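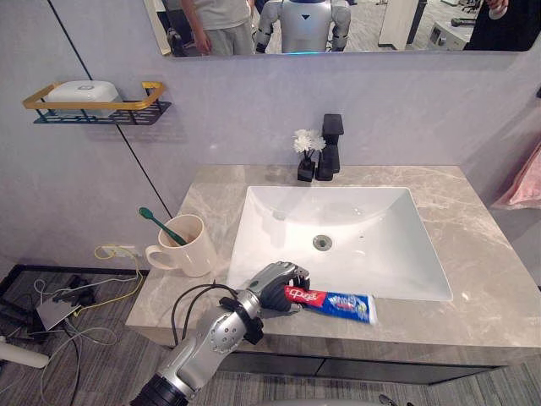

Toothpaste by the sink, Colgate tube on the counter.

Talks > Television > Skodmont Evenings > Speaker notes

Watching the edit: how a reality show tells you who goes home
Sepehr Pakzad, notes for the Skodmont talk

Welcome everyone, thank them for coming out on a cold night, and thank the folks at the Widlow for the room and the coffee. Ask who watches with a notebook. Wait for the hands. (I usually put mine up first so people feel safe.)

Start with Flarkum. For anyone who hasn't seen it, that's the one where 19 strangers run a failing ferry line together and one of them is sent back to the mainland at the end of every episode. I came to it late, in October, when I had a bad cold and a long couch, and I watched two seasons before I was well enough to go back to work. My wife would like it known that she watched them too.

Main idea for the first part: the editors already know the ending when they sit down. They have roughly 1000 hours of people talking and they need a season out of it, so every minute that stays in was picked by someone who knows how it all comes out. Say this slowly. It sounds simple, but it changed how I watch.

Then the three kinds of scene I look for. Take your time here, this is the part people like.

The first is the phone call home. In the first season of Flarkum, if a player got a long call with family early on, they nearly always lasted. If the call came late, with the piano under it, I'd start saying goodbye to them from the couch.

The second is the promise nobody asked for. "I would never vote against my own crew." Pause for the laugh, if there is one. Play the dockside clip.

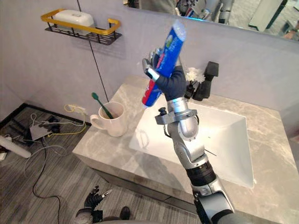 The third is silence, and I want to spend a little longer on it. A player who says almost nothing for four episodes and then suddenly gets a whole story about learning to tie knots with her grandfather – well, you should be nervous for her. But I've been wrong on this one more than on the others, so own up to it. I had the knot lady leaving in week five and she finished second. Tell them about the cake I owed my neighbor.

Move on to Rungrueang, the cooking one. Very different show, same habits in the edit. There are fewer people and the kitchen is small, so the editors lean on the interviews a lot more. Watch the shirts! If somebody is talking about today's soup in a shirt we haven't seen yet, the interview was filmed later, and that means they were still around to film it. Don't give away the finale here. Someone always comes up afterward and says they're only halfway through.

A word about spoilers. I don't read the leaks, and I don't mind if other people do. Guessing is the fun for me, and I'd be sorry to lose it.

If there's time, read the letter from the viewer who logged 200 interviews by hand. If there isn't, skip to questions.

Handout is by the door. Remind them the clip list is on the back, and to return the pencils.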